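Project report: putting the plastic dishes in order
Unit 2, home organization, January

So my topic was the party dishes, meaning the bright plastic bowls and cups that live in a heap in the bottom cabinet at Forno (that's what we call the shared kitchen in our building). I picked it because I'm in that cabinet every morning and I can never get a bowl out without three others coming with it!

My first idea was to sort by color. It looks great on paper. In real life you end up with a small bowl under a big one and cups tipping over in between, and the cabinet door won't close. I gave up on that after one afternoon — it was kind of a relief.

Second idea: sort by size and shape, and forget the color completely. Big bowls nest with big bowls, small ones get their own stack, cups go together at the back. I spread things out on the dark green tablecloth first so I could see what I had, and then worked from the biggest down. Big bowls first was the best decision in the whole project. Once they're stacked you get so much table back, and the small stuff feels easy.

The cups were more annoying than I expected. They're wider at the top, so they nest fine, but they roll if you lay them down (and I kept laying them down). I'd stand all of them up before starting next time.

For the shelf I used a plain liner from Altia, cut to fit with kitchen scissors. My edges are wobbly but you can't tell with the door shut.

Orange bowl on lime green, with the small bowls and the cups still waiting: 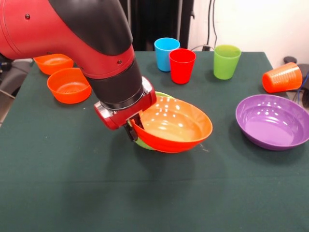
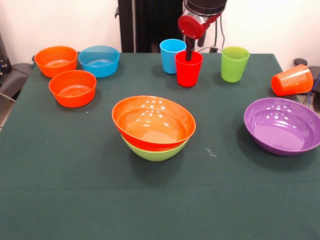 What would I do if there were twice as many dishes?

I'd keep the same order, big bowls, then small bowls, then cups, and give the cups a shelf of their own so the bowl stacks don't get too tall to lift out with one hand.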